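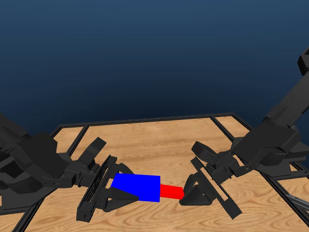

Kidon gallery: two-arm handling in simulation

Kidon is the part of the Prutach project that deals with gathering examples. Prutach trains a controller for two arms that work over one table, and the controller learns from recorded runs made by a person driving both arms. All of the runs on this page were made in simulation. The parts have plain shapes and plain colors so that a mistake in the handling is easy to spot on playback.

The pages for the other Kidon tasks follow the same layout. Settings are given under each heading for people who want to load the same task at home or in a lab. Older runs made before the contact settings were changed have been taken out of the set and are not shown in the gallery.

Blue box and red bar

The task uses a blue box and a narrower red bar. The finished piece is the two in line, with the bar running out from one face of the box. One gripper holds the box end and the other holds the bar end. The operator is asked to keep the piece level and clear of the wood when both hands are on it.

A run is kept if the piece is in line at the end and neither hand has let go. A run is thrown out if the operator has to reset an arm partway through. Slow runs are kept. Runs with a second try at the grasp are also kept and carry the tag "regrasp", so they can be left out of training by anyone who doesn't want them.

The target for this task is 200 kept runs. Each operator does a block of 11 and then takes a break, because the runs get sloppy after that. The starting positions are drawn again for every run. The position draw is saved with the run, and it can be fed back in to repeat a start exactly.

Close view, gripper on the end of the block
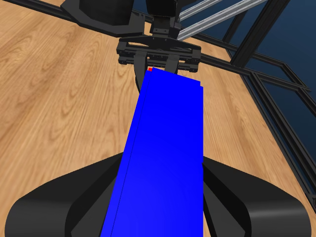

Views taken near the gripper are used mostly for the last bit of the approach. The overall view is good for judging where the arms are in relation to each other, but it hides small errors at the fingertips. A finger that lands too close to a corner tends to twist the part when the other hand pushes, and the close view gives the controller a chance to pick up on that before it happens.

The drawback is that a large part held near the viewpoint can cover most of what is behind it. We tried moving the viewpoint farther back and lost too much detail at the fingers. For now it stays where it is, and the controller gets the overall view along with it. Training on the close view alone was tried in an early round and dropped.

Colors and surfaces

Blue and red were picked to stand apart from the black arms and from the wood grain of the table. The grain is left on in all Kidon tasks. An earlier version of the table had a flat gray top, and a controller trained on it did poorly once the wood was put back. The backdrop is dark blue and has nothing in it. A set with changed lighting is planned under the name Koppel and will get its own page.

How the runs are stored

Every run is saved as one folder with the joint positions, the gripper commands and the views. Idex is the small tool we use to list and sort them. It reads the tags, shows a run at normal speed or slowed down, and writes out a list of the ones to be used for training. Version 2 of Idex is needed for this set. Version 1 opens the folders but skips the regrasp tag without giving a warning.

Each kept run is looked at once by someone other than the operator. Reviewers use 5 tags: clean, regrasp, slow, tilted and check. A run tagged "check" stays out of training until a second person has looked at it. Tilted means that the piece was out of level for a good part of the lift, even if it came right by the end.

Notes for operators

Start with both grippers open. Close on the box first and wait for it to settle before moving the other arm. Don't squeeze harder to correct a bad grasp; open, back off and come in again. Hold still for a moment at the end so the last part of the recording is steady. If the arms touch each other, finish the run anyway and mark it "check".

Page last changed 3 December 2019. The next set of pictures goes up when the Koppel lighting is ready.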